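2019-09-04
Dissolution, antihistamine 10 mg tablets, Vonard lot, second run

Repeat of the March method with fresh medium. Paddle at 50 rpm, 0.1 N HCl, 900 mL per vessel, bath at 37 °C. Samples pulled at 5, 10, 15 and 30 min. Oda did the pulls, I ran the UV.

Vessel 4 came in low again at 5 min (22% released, the others all above 35). By 15 min it had caught up. Same vessel as last time, so I suspect the paddle height more than the tablets. Parsa checked it with the gauge afterward: 19 mm off the bottom, spec is 25 ± 2. Reset and locked. The 5 min numbers for vessel 4 from both runs should not go in the Durkemthorpe report.

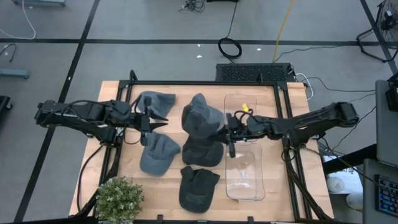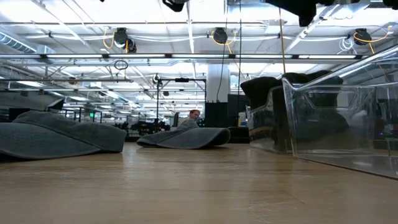 Blank drifted slightly between the 10 and 15 min reads. Rinsed the cell twice with medium and it settled. The lamp on the Tsuji is near the end of its hours – Zamora has the part number, order not placed yet.

Friability on the same lot: 0.3% after 100 turns, no capping. Hardness not done, the tester is still out for calibration.

Blister leak test moved to next week. Brahim wants the Rokier foil compared with the old foil at the same seal temperature, which makes sense, but we only have one short roll of the old one. Keep it in the dry cabinet, left side, and do not use it for setup.

To do:
– rerun vessel 4 only, six tablets, one after another
– new standard, current one expires this month
– ask Arroyo if the 5 min point is needed at all – the spec only asks for 30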